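Workshop Tips: Setting Up a Two-Arm Bench Kit for Sorting and Packing

Updated 2023-03-08

The Zinimero bench kit ships as two arms, two bases, two grippers and a control box. Trorno sells the same hardware with a setup visit included. The notes below apply to both. They assume the arms are already bolted down and powered.

Table
Use a plain, matte top in one color. Gloss finishes throw reflections that confuse the vision software. Leave the middle of the table clear and keep both bases along the same edge. Our bases are 70 cm apart, center to center. At 83 cm the grippers still met in the middle, but the elbows ran close to full stretch and lid work became less steady.

Cables
Leave a loop of slack at every joint. Move each arm by hand through its full range before fastening anything. A tie that looks fine at rest can pull tight when the wrist turns. Hook-and-loop strips are easier to adjust than zip ties.

Gripper tips
Wipe the tips with a damp cloth before each session. Dust on the rubber is the usual cause of dropped lids. Replacement tips come in packs of 12 from Bratu and fit without tools. The manual gives a service life of 2000 grips. Ours wore faster on hard plastic than on fabric.

Containers
Start with a rigid box and a lid that has a flat area large enough for both fingers. Latches should be opened by hand for the first few runs. Thin takeout tubs flex under the gripper and are a poor choice for setup.

Soft items
Plush toys, socks and dishcloths need a low grip force and a slow close. Set the finger height so the tip clears the table by a few millimeters - lower than that and it drags. Approach from the side if the item is rounded.

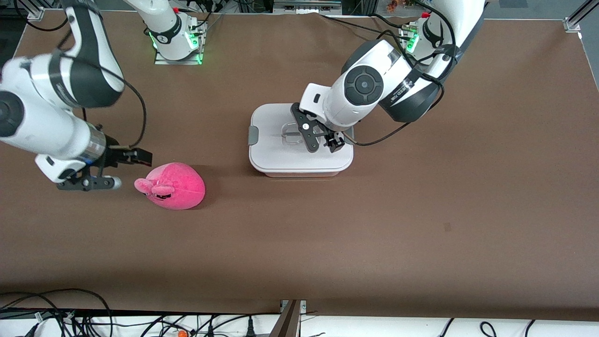 One gripper at the container lid, the other beside a pink plush toy.

Software
The Eten planner runs the arms in turn by default. Leave it that way until each arm completes its task alone. Shared moves are under Advanced, Pairing. Save a copy of the settings first - the July update reset ours to factory values.

Verdict
Good value for light, repeated jobs. The cable clips supplied are too small and should be replaced. The printed manual skips gripper calibration, so download the longer version before starting.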